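We use cookies to remember your settings. Accept | Manage

How to measure out puppy food from a big bag

Most feeding advice is written by people who'd like you to buy another bag. I don't say the chart on the back is wrong, but I'd treat it as a starting point and let the puppy's waistline have the last word.

1. Stand the bag up on a table before you open it. Knock the food down from the top with the flat of your hand, then cut straight across. I've never had a "tear here" notch tear there.

2. Find the chart and check whether it goes by present weight or adult weight. Plenty of people mix these up and then blame the dog.

3. Weigh one day's food on kitchen scales. Scoops are hopeless. I filled mine level several times over and the readings were up to 14 g apart — a lot for a small puppy.

4. Split the day's food into 4 meals for a very young pup, fewer later on. Your vet's word beats mine here.

5. Put the bowl down for 20 minutes, then pick it up. Don't top it up with something tastier.

6. Fold the top over, squeeze out the air and clip it. I keep the food in its own bag, inside a lidded bin if there's room. The Stikent tub everyone recommends is a bucket with a nice lid, as far as I can tell.

If you're changing brands, mix the new food in gradually. And if the label isn't in a language you read, get the chart translated before you guess. "PUPPY FOOD" in English on the front won't tell you how much to give.

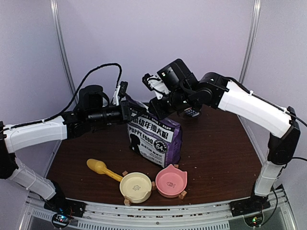
KARINE LAVOIE

Comments

marar_mum: Scoops are fine if you use the same one every day, surely?

Karine: Same scoop, different hand. Try it on the scales.

Grosham Terrier: Mine clears the bowl in 30 seconds, so step 5 is a bit optimistic.

Contact | Back to top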